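Iltlow Countertop Water Filter: Review After Nine Months

By Aroha Tapsell

I bought the Iltlow to replace a filter pitcher that took up half a shelf in the fridge. It has been next to my sink since January and gets used every day by two adults and a teenager.
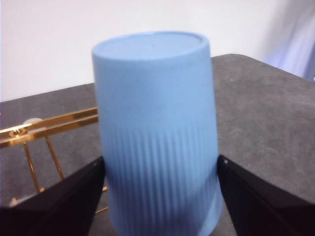
Setup

The Iltlow screws onto the kitchen faucet with a short hose. Three adapter rings come in the box, and the middle one fit mine. My sister has an older Nwankwo faucet with a pull-down sprayer and none of the rings fit hers, so check the thread before you order. The company will send a fourth ring if you write to them, but hers took three weeks.

Run the first 20 minutes of water down the drain. It comes out gray at first from the carbon. The manual only says to "flush well," and I stopped too early the first time.

Taste

Our tap water is hard and smells of chlorine in the summer. Through the filter the smell is gone. The water still leaves scale in the kettle, a little less than before. If scale is your main problem, you want a softener.

My husband says he can't taste any difference between this and the old Sirkon pitcher. I think the Iltlow is a bit cleaner, mostly in tea.

Speed

A tall glass takes a few seconds and a soup pot takes about a minute. The flow was slower by month seven, and a new cartridge fixed that.

Cartridges

The box says each one is good for 1000 gallons. There is a small dial on top that you turn by hand to the month you installed it. I would have liked a light or a counter. Changing one means unscrewing the base, and the seal is stiff. I use a rubber jar gripper.

Dosum makes a cheaper cartridge that fits the same housing. I tried one and it dripped at the base, so I went back to the regular kind.

What I don't like

The hose is too short. The unit has to stand on the left side of my sink, where the dish rack used to be. The switch on the faucet also feels cheap, and it has to be pushed all the way over or water comes out of both sides.

The white plastic housing picks up tea stains. Baking soda takes them off.

Would I buy it again?

Yes, for this kitchen. Renters with a standard faucet should be fine with it too, as it comes off in a minute and leaves no marks. With a sprayer faucet I would look at an under-sink model first.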